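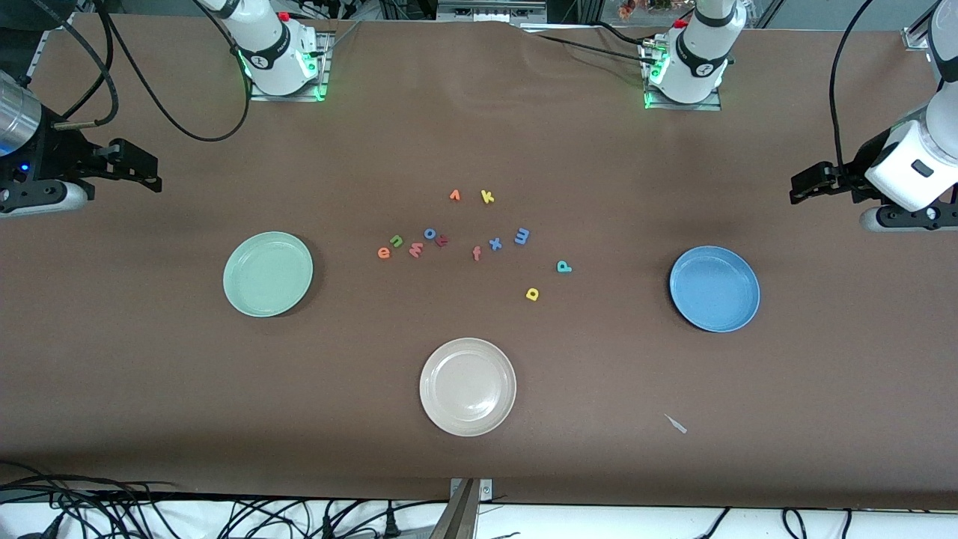
Review: Calado at the Prunier Playhouse

Search this site... Go

Posted in November by the reviews desk

Calado is a new musical about a family of dockside singers who lose their boat, their savings and finally each other over one long winter. It runs a little over 2 hours with an intermission, and the first act takes up most of that.

The Prunier seats 358, and the opening night house was close to full. The band is tucked upstage behind a gauze curtain, which helps the balance. I could make out nearly every lyric from the back rows, and that has not always been the case in this building.

The score has 12 numbers. The best is "Salt on the Stairs," a slow duet for the two sisters that comes just before the break. The big chorus scenes are less sure of themselves. The harbor strike goes on too long and the dancing gets crowded - the stage is not deep enough for the whole company.

Act two is shorter and better. The father's last song is done almost without accompaniment, and the audience was very quiet for it. The ending felt rushed to me, with one letter read aloud to settle a plot that had taken all evening to set up.

Tickets are $40 at the door. The bar sells coffee and the usual candy. Parking behind the theater fills early, so use the Olteder Street lot and walk over.

Worth seeing for the singing. I would go again if they trimmed the strike.

Contact the box office | Copyright Prunier Playhouse Reviews | Back to top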